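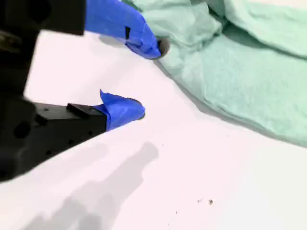 Progress report to Castgate: fingertip and camera comparison, period ending Mar 22, 2025

1. Scope of this period

Work package 2 of the Itetti project compares low-cost fingertips for handling soft goods. Two finger surfaces were tested on the same gripper body: bare black plastic, and plastic wrapped at the tip in blue painter's tape. The test item is a pale green cloth placed crumpled on a white tabletop. The task is to close on an edge, lift, and hold for 5 seconds.

2. Results

The log for the period holds 923 grasp attempts. Of these, 393 used bare tips and the rest used taped tips. Bare tips slid along the cloth on most shallow approaches and needed a steeper angle before a fold would form between the fingers. Taped tips formed a fold at shallower angles and with less closing force.
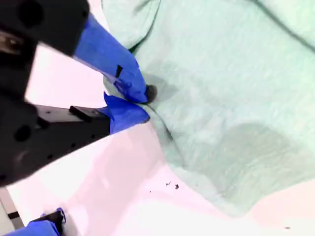
The gain was largest when the upper finger pressed into the cloth first and the lower finger came in to meet it. When both fingers moved together, the cloth tended to be pushed ahead of the tips and the two surfaces performed nearly the same. The closing sequence in the Walczak controller was changed to match, and all later attempts use the new order.

Tape wear is the main drawback. Edges lift and fold over with use, and a loose flap can catch on the cloth at release. Tips were rewrapped after almost 100 attempts. A molded sleeve would remove this step, and a quote has been requested from Flosby.

Wrist camera views are adequate for judging contact at the tips but give little information on the overall shape of the cloth. The overhead view gives the shape but hides the contact point when an arm reaches over it. Both streams are now recorded for every attempt. 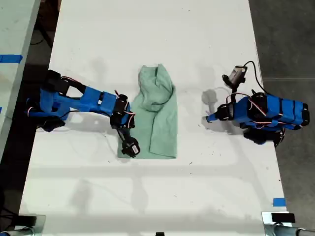 3. Work planned for April

Two-arm trials will start with one arm holding the cloth and the other approaching from the opposite side of the table. The overhead camera will remain at its present height so that results can be compared with this period.

4. Budget and risks

Spending is within the approved amount. The sleeve order may move the final comparison back by a week if delivery is slow. No change to the end date is requested.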